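Textile Conservation Workshop, Olbridge
Bench notebook, August
Subject: drying marks on dyed cotton hangings, Natero loan

Entry opened at the start of the morning session. The wash water was drawn from the Nalach supply and filtered before use. Previous notes on the loan remain in the blue folder.

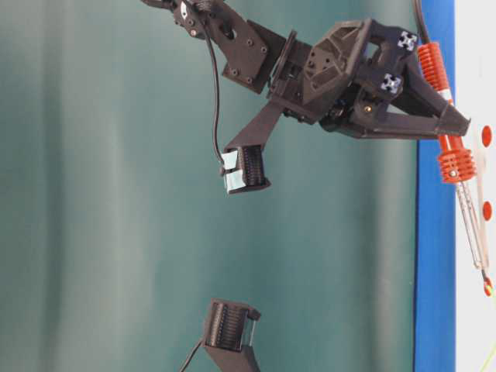
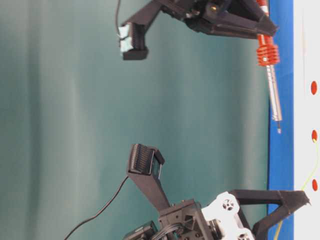
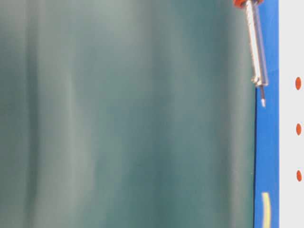

The purpose of the present work is to decide whether the pale bands on the Natero hangings are a loss of dye or an effect of the way the cloth hangs. The two are easily confused under side lighting. A teal-green surface such as the one photographed shows lighter and darker vertical bands of much the same kind, and a reader with only a print in hand could well record them as fading. For this reason no band is to be entered on the condition sheet until the piece has been laid flat and viewed under even light.

Of the 13 hangings received, 9 have now been laid flat. In four of these the bands disappeared entirely. The remaining five retained a faint line close to the upper hem, slightly rough to the touch, and these have been set aside for testing. The other hangings stay rolled on their tubes until table space is free.

Spot tests were carried out on loose threads taken from the inner seam allowance. Deionized water drew a small amount of yellow from two threads and nothing from the rest. The yellow is thought to be old starch — the Krishnan method sheet describes a similar result on sized cotton — but the sample is too small to settle the matter. The test is to be repeated with fresh blotters, as the last packet had picked up dust along one side.

Light readings at the north table were steady until noon and then rose as the cloud cleared. The blinds were lowered at that point. Colleagues using the table after lunch are asked to leave them lowered and to write the meter reading in the margin.

Outstanding: the mixing ratio for the rinse bath was copied into the last entry as 1:100. It should read 1:1,000. The earlier page has been corrected in pencil and initialed. The label on the stock bottle still carries the old ratio and needs to be replaced before the next bath is made up.

Hangings returned to the rack at 4:40 p.m.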